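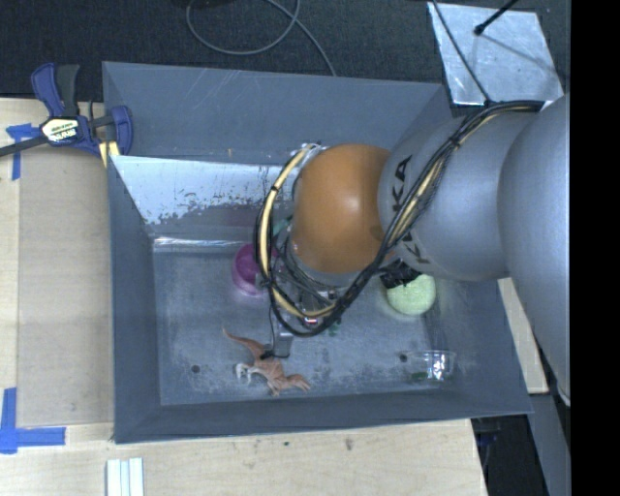 Bernadette Texier asks whether she should sell her old console now or hang on to it until the next one is out. I've got 5 games I still play on it, all on disc, and a store in Luletcombe offered me store credit for the lot. Would my discs even run on a new box?

Tianyou Song
Depends on the disc drive! If the new one is download only, your discs are coasters. I kept mine and I'm glad (I still play Barnar most nights).

Wullmont
sell it. prices drop the minute preorders open

Xu
Back up your saves first, whatever you do. I lost 900 hours of stuff by wiping mine too soon.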